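Home Products Arms and Benches Planning Guides Support Contact
Search this site Enter keyword Go

Ustulwood Bench Arm Package: Planning and Purchase 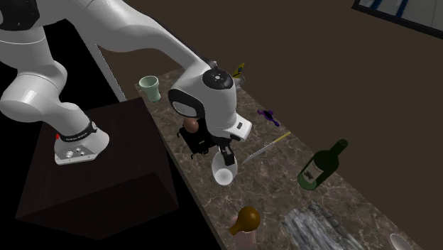
Does the package price include installation?

The price covers delivery and the first day of set-up at one site. Electrical work, changes to the bench and any further visits are quoted separately.

The Ustulwood package is offered to colleges, test kitchens and small workshops that handle light household items at a bench. It consists of one arm, one two-finger gripper, a controller, the Fornlow planning software and a printed set of manuals. Purchasers may order the software alone and add the hardware in a later budget year.

Budgeting

A deposit of $2000 is payable when the order is placed. The balance falls due 28 days after delivery. Prices are in Canadian dollars and do not include tax. Quotations issued before 19th April will be honoured until the end of May.

Customers should set aside funds for spare finger pads and for staff time. Training is charged by the day and may be taken at the customer's own site or at our Trilanska centre. Travel is charged at cost.

Planning the space

The arm must be fixed to a solid base that does not rock. A separate pedestal beside the bench is acceptable, and many customers prefer it where the counter cannot be drilled. Leave 90 cm of clear floor on the side from which staff will approach. Wall fittings within reach of the arm should be noted on the site form.

We recommend that the layout be tried in simulation before any furniture is ordered. Fornlow includes a library of 200 common objects, and customers may add their own — cups, bottles and hand tools are the usual requests.

Service

Repairs in the warranty period are handled by Þorgeirsson, our service partner. A loan arm can be supplied during longer repairs, subject to stock. Please have the serial number of the controller ready when calling.

To request a quotation, complete the site form and return it with a floor plan showing the bench, the doors and the nearest power outlet.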